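Jurnska (car polish)

Jurnska is a hand-applied finishing polish for automotive paint, made by the firm Papadakis and sold mainly to people who own more microfiber towels than bath towels. It is a pale cream with a mild abrasive, meant for light swirl marks and the haze left behind by automatic car washes.

History

The polish was developed by Theano Gkikas, who had been hired to improve the company's floor wax. The floor wax was never improved. Her first batch removed haze from a test panel and, on the second pass, the paint. A gentler formula went on sale in August of the following year in tins of 18 ounces, with a lid that most early buyers opened using a screwdriver. The lid was redesigned after 2 years. The screwdriver marks are now considered proof of age by collectors, of whom there are a few.

Use

Jurnska is worked into a cool, clean panel with a foam pad and wiped off once it turns cloudy. The label advises removing watches, rings and belts first. Rivets, buckles and stiff seams are a common source of fresh scratches, usually on the fender the owner has just finished and is leaning across to admire.
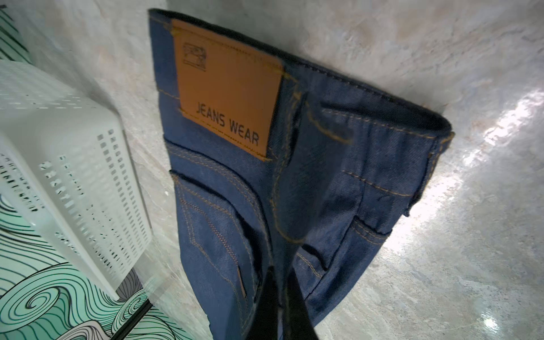

Blue denim jeans with contrasting topstitching and a tan leather waistband patch.

Reception

Reviewer Lefteris Theodorakopoulos praised the gloss and described the smell as "a dentist's office with a banana in it." Hala Bitar, testing it against the rival polish Nundine, preferred Jurnska on dark paint and neither on white, where she could not see what either had done. The manufacturer quoted the first half of her verdict on the tin for seven years.

A limited run of 1000 tins in a lavender scent was withdrawn on 30 Sep 2021. Unopened ones still turn up for sale, generally described as rare.

See also

Jakton (clay bar)
Nundine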